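Brush shedding hairs and losing its point: glue or storage?

Seidu Aidoo
My larger goat-hair brush, bought from Mekby in August, drops hairs in every session and won't hold a point. I wash it in cold water and hang it up overnight. 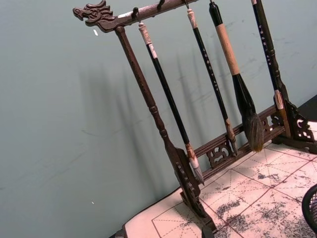
Jurgita Toom
A few hairs in the first 2 weeks is normal. After that, suspect the glue at the root. Hanging is correct, provided the head was squeezed out first. Water left in the head keeps the root damp for hours.

Check the washing too. Dried ink near the ferrule pushes the hairs apart, and the point goes with them.

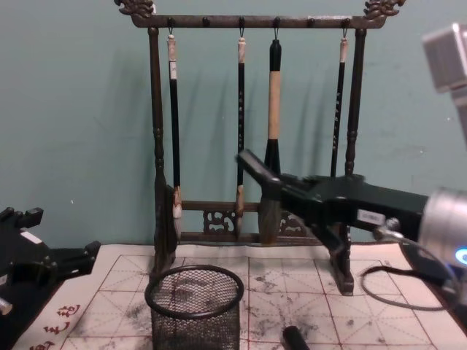

Does warm water clear old ink faster? Slightly, but it also softens some glues, so keep it cool and change it until it stays clear.

To reset the point, wet the head, draw it through the fingers from root to tip, and leave it for 7 hours before use. Don't twist it.
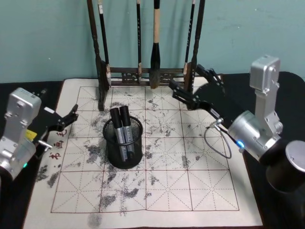
If whole clumps come out, the head needs regluing. Let it dry fully, run thin epoxy into the root only and tie it with thread until set.

Altbridge
Same fault on a Nosus brush. I replaced it. Regluing costs more in time than the brush is worth.

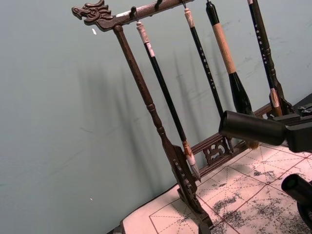 Keep the receipt, as mine was exchanged after 39 days.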